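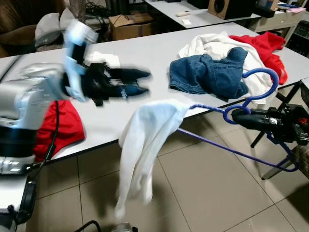 Most advice on getting stains out of clothes is passed along by people who never tried it side by side with plain water. I've been doing that for a couple of years now, with a notebook, and I end up crossing out more tips than I keep. The one that has held up best is dull: sort by dye before you sort by stain. A bright red garment lying in a heap near the front of a table, with a small white cloth spread flat a little way behind it, is the pair I worry about most. The red one may let go of its color the minute you put anything stronger than water on it, and the white one will take that color in and keep it. So the first step below is a dye test, and I'd ask you not to skip it, even if the label says colorfast. Labels say a lot of things.

What you need

A white cotton rag you don't care about
A bowl, not metal
Plain dish soap, the clear kind if you can get it
White vinegar
Powdered oxygen bleach, with no chlorine in it
A spoon with a dull edge
An old towel

You'll notice there is no special spray on the list. I have bought them. Ernodura Stain Lift did no better on coffee than dish soap did, and it cost me several times as much. Stoltora, the one in the orange bottle, did a bit better on grease, and I'd call it fine if someone gives you some. I would not go out and look for it.

Step 1. Test the dye

Find a seam on the inside. Wet it with cool water, press the white rag against it hard and hold it there while you count to 12. Look at the rag. If there is color on it, the garment bleeds, and you should treat it by itself with cool water and soap only. If the rag is clean, do it again with one drop of dish soap. Plenty of reds and dark blues pass the first test and fail the second.

People will tell you to soak a bleeding garment in salt water or vinegar to "set" the dye. I tried it on three shirts. All three bled as much afterward as they did before. Silvia Paulík, who dyed cloth for a living and has more patience with me than I deserve, says setting is something that happens in the dye bath with the right chemicals and heat, and your kitchen is too late. I believe her, partly because it matches the shirts.

Step 2. Get the solids off

Scrape with the spoon from the outside of the spot toward the middle. Don't rub. If it's mud, let it dry first and knock it off, which is one of the few old rules I have no quarrel with.

Step 3. Cool water, from the back

Turn the fabric inside out and run cool water through the back of the stain for 2 minutes. You want to push it out the way it came in. A surprising number of stains stop here. I wonder how many famous remedies got their good name from the rinse that came right before them.

Hot water is where I'd be careful. It helps with grease, later on. On blood, egg or milk it cooks the stain into the cloth, and then you own it.

Step 4. Dish soap

Put a small amount on the spot and work it in with your fingertips. Leave it for 14 minutes. I've left it for less and been sorry, and I've left it overnight and seen no gain for the extra hours. Rinse from the back again and look at it in daylight. Kitchen bulbs hide yellow stains very well.

For coffee, tea or fruit juice you can follow with a little vinegar mixed with the same amount of water. Rinse that out too. Never mix vinegar with chlorine bleach, and don't put it in with the oxygen bleach either – the two get in each other's way.

Step 5. Oxygen bleach, if the dye test was clean

Follow the amount on the package. Mix it in warm water in the bowl until you can't feel any grit, then put the garment in and push it under. Check it every so often. Skip this step for wool and silk, no matter what the comments under some video say.

Min-kyu Sung wrote to me in March to say he soaks everything overnight and has never had a problem. That may be true. I had a problem, with a pale green pillowcase that came out with a lighter patch where it had floated above the water.

Step 6. Air dry and look again

Lay it on the old towel. Keep it out of the dryer until you are sure the mark is gone, as the heat will fix whatever is left. Damp cloth is darker than dry cloth and can hide a faint ring, so wait until it's dry all the way through before you decide. If there is still something there, go back to step 4 and do it once more. After a third round I stop. More work at that point wears out the fabric and leaves a fuzzy spot that shows more than the stain did.

Tips I have crossed out

Club soda. It works as well as water, and I can't find anything the bubbles add.

Hair spray on ballpoint ink. It may have worked when hair spray was mostly alcohol. The can I tried left the ink where it was and made the cuff stiff. Rubbing alcohol on a rag did the job, with another rag underneath to catch the ink.

White wine on red wine. A waste, and you now have two things to wash out.

Baking soda paste. I keep reading about this one. Duan's laundry page swears by it, and so does the Merner booklet that came with my washer. On grease it soaks up a little if you put it on right away, but cornstarch does the same and brushes off more easily. On anything else I got a white crust and the stain under it.

Color-catcher sheets. They do pick up loose dye, and I've seen mine come out pink. What I can't tell you is whether the white socks in that load would have been pink without it. I wash reds alone and save the money.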